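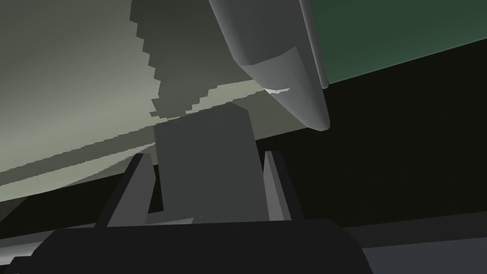

Figure 4. Flat shading in a computer rendering. The front face of the tall block is one even gray, with slightly lighter edges at the top.

4.2 Shading and judgments of height

Planning offices often show the public plain gray drawings of a building before any decision on brick, glass or color has been made. The practice has a clear benefit for the office, as comments stay on size and position. It also takes away most of the cues that people use to judge how tall a building will be. Windows and doors are the obvious loss. Surface shading is a smaller one, and it is the subject of this section.

In flat shading, each face of an object gets a single tone (Figure 4). A viewer can tell where one face ends and the next begins, but gets no information from within the face. Graded shading, in which the tone changes slowly from bottom to top, gives the eye something to follow. Earlier work on drawn interiors found that graded walls were judged to be farther away than flat ones. We found no comparable work on building exteriors shown to people who live near the site.

We used the two sites described in Section 3. The Wamport site is a former bus yard on level ground, with two-story houses on three sides. The Valley site is on a slope below a school, and the new building there would be seen mostly from above. For each site we prepared a flat version and a graded version of the same proposed building, with the same viewpoint and the same light direction. Street width, trees and neighboring roofs were left unchanged between versions.

The drawings were mailed to 600 households, half of them near each site. Each household received one version only. The form asked for the height of the proposed building in stories, how sure the respondent was of that answer, and whether the building seemed too tall for the street. A blank space was left for comments. We received 200 usable forms. Returns were higher in Wamport, where the bus yard had already been in the local paper several times that year.

Respondents who saw the flat version gave lower estimates of height than those who saw the graded version. The difference was clear in Wamport and small in Valley. It remained after we removed respondents who said they had seen earlier plans for the site. Confidence did not follow the same pattern. People who saw the flat drawings were as sure of their answers as people who saw the graded ones, even when their estimates were well below the height in the application.

The answers on whether the building was too tall were harder to read. In Wamport, 69 respondents said that it was, and they were split almost evenly between the two versions. Several of them gave a low estimate of the number of stories and still called the building too tall. Their comments suggest that they were comparing it with the houses next door, and that the number of stories did not matter much to them. One wrote that "anything over the rooflines is too much." Another objected mainly to the loss of the bus shelter.

The Valley comments dealt mostly with parking and with the footpath to the school. Only a few mentioned height at all. We think the sloping ground explains part of this. From the viewpoint used in the drawings, the roof of the proposed building takes up more of the page than its walls do, and the shading of the walls had less chance to affect anyone's judgment. A viewpoint from the lower road might have given a different result — we did not test one.

Two limits should be noted. The drawings were printed on ordinary office paper, and the printer used for the first batch produced slightly darker grays than the one used for the second. We compared the two batches and found no difference in the estimates, but the comparison was a rough one. The second limit is the form itself. Asking for a number of stories assumes that people think of height in that way, and some plainly do not. A few respondents crossed out the word and wrote in feet. Where the meaning was clear we converted these answers, using the floor height given in the application, and where it was not we left them out.

Section 4.3 turns to the drawings in which a standing figure was added at street level.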